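# Plukville students collect robot training data with hand-held grippers

PLUKVILLE, October 2, 2021 – The student robotics club in Plukville has begun the second part of its year project, in which members teach a robot arm to do small household jobs. The robot itself stays at school for now. The students do the jobs with their own hands, using a gripper tool that carries a camera, and the recordings will later be used to train the arm.

The project is named Zirkover, and it is led by Czesław Kaczorowski, a teacher of technical subjects who started the club with a small group of pupils from the upper classes. In January the club finished the first part, which was the building of the grippers. The fingers and the housing were printed on the school's own printers, and the first versions broke often.

"We had a full box of broken fingers," said Meifang Dong, 17, who made most of the drawings. "The problem was always at the same place, near the screw. I changed the thickness many times before it was strong enough."

The club has now 2,641 recordings. A recording is one short task from start to end, for example to pick up a cup and put it on a shelf, or to move a small thing from one table to another. Mr. Kaczorowski wants the students to work in as many different rooms as possible. A robot that has learned only in the classroom, he explained, will have difficulty already in the corridor, where the floor and the light are different.
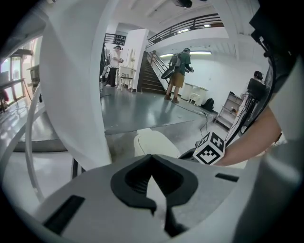 *Zirkover work in a bright hall with a staircase to the mezzanine, as seen from a gripper's camera.*

Every student who wants to record must first complete 20 practice tasks, and these are checked by Kaiwen Yao, who is responsible for the data. He looks at each one on the computer and decides if it can be kept. Movements that are too fast are the usual reason for refusing. Another reason is a hand that covers the object in the important moment.

"In the beginning I refused almost everything, also my own," Yao said. "People think they should be quick. I tell them to move like they are carrying soup."

From the last round of recordings, 329 were removed from the collection. Yao keeps a list of the mistakes and reads it aloud at the start of each meeting, without names.

Not all members are interested in the recording work. Haoran Dong, the younger brother of Meifang, writes the program that compares the path of the gripper with the path that the arm is able to follow. Some movements which are easy for a person are not possible for the arm, because its elbow does not bend far enough. These recordings are marked and put in a separate folder. He hopes they can be useful if the club gets a better arm one day.

The present arm was bought used from Liao, a small workshop in the same street as the school, and the club paid for it with the money from two spring sales of repaired bicycles. The workshop also gives advice on Saturdays-only parts such as belts and bearings – the club has no budget for new ones, so most parts are second-hand.

In the next weeks the students will add tasks with soft objects, such as towels and sponges. Mr. Kaczorowski expects that these will be more difficult, both for the students and for the arm. He asked each recording pair to prepare a written plan before they start, with the name of the task, the room and the objects they will use.

The club will show its results at the student robotics meeting in Futbridge, where it will have a table and a place for a short demonstration. Each team there must let its robot try one task that it has not seen before, chosen by the jury in the morning. Last year the Plukville team came without a working robot and showed only a poster.

Yichen Dong, who is not related to the other two members with this name, will present the project in Futbridge. She has prepared a talk of ten minutes and is now trying to make it shorter.

New members are welcome until the end of the term, and experience with programming is not needed. Families who have a room suitable for recording can write to the school office. The club asks for a free table and for 200 centimeters of open floor on each side of it.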